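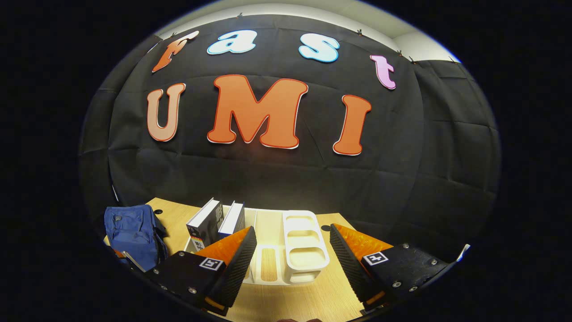 The Civilian Down the Hall: A Conversation with Kulap Meesuk

February 9, 2022

Kulap Meesuk apologizes for the radiator before she apologizes for anything else. It knocks, she says, and it will go on knocking until lunch, and if I want a quieter room we can go and sit with the photocopier. We stay where we are. She has poured the tea already, and there is a plate of ginger cookies between us that she keeps nudging in my direction.

Meesuk spent most of her working life as a civilian budget reviewer attached to a defense ministry, one of those people whose names never appear on anything and whose initials appear on everything. Her new book, published by Hukilum, is a study of how elected legislatures keep track of what their armed forces spend. It is a drier subject than she makes it sound.

"People think oversight is a hearing," she says. "They picture the microphones, the general with the ribbons, somebody pounding the table. And there are hearings, of course there are. But a hearing lasts an afternoon. What I did was read the line items, and then telephone a colonel to ask what a line item meant, and then telephone him again when he didn't call me back."

She got into it sideways. She had trained as an accountant and was working for a shipping firm when an old classmate, Ratree Phuthong, told her that the ministry was hiring civilians for the review office. There were five of them in the beginning, in two rooms, and the officers upstairs were polite to them in the way you are polite to somebody's visiting aunt.

"They didn't dislike us," she says, laughing. "They just couldn't imagine what we would do all day. One of them asked me if I was there to do the typing."

I ask when that changed, and she thinks about it for a good while, turning her cup around by the handle. She settles on the Havex contract, which takes up the longest chapter in the book. Havex was to supply field radios, and the agreement had been renewed each year with hardly a word changed. Her colleague Hadi Sayegh noticed that the maintenance fees were set for 1,095 days at a stretch, three full years, though the contract itself ran for only one. The ministry was paying in advance for work on radios it hadn't yet agreed to keep.

"Hadi came in with the page folded over, and he put it on my desk and went to get his coffee. Didn't say a thing! I read it and I thought, well, there goes my January."

It did go, and a fair part of the spring with it. The review office wrote a memo of 75 pages, the legislature's defense panel asked for it, and the fees were renegotiated. What surprised her was who had helped. The officer who gave them the supply records was a major named Boonmee Jaidee, and he had been asking the same question from inside for years.

"I want people to know about that," she says. "There's a story we like to tell where the civilians are the watchdogs and the soldiers have something to hide. I told it myself when I was young. But plenty of officers want to be asked. They can't stand up in public and say this is a waste of money, it isn't their place to, and so they wait for someone to come along who can."

Not everyone agrees with her. In a long and mostly friendly review, the political scientist Tanveer Orakzai argued that an office like hers depends too much on good will, and that a legislature needs the legal power to demand papers whether or not there is a helpful major in the building. I bring this up a little carefully. Meesuk waves a cookie at me.

"Oh, Tanveer is right. We've had dinner about it. I would give the panel subpoena power tomorrow morning if it were up to me. I'd only say that you still have to know which paper to ask for — and for that you need a person who's been reading them for years and knows what's missing."

She worries about that part. Reviewers retire, and the posts are slow to be filled, and the people who do apply tend to stay a couple of years and then leave for consulting work. She doesn't blame them. She has been teaching an evening class for new legislative staff, going through old budgets line by line, and she says the best students are the nosy ones.

Before I go she writes down the name of a report she thinks I should read, then crosses it out and writes down a different one, and then gives me both. The radiator has stopped by now. She wraps the last of the cookies in a napkin for my train, and tells me to call if I can't make sense of the appendix.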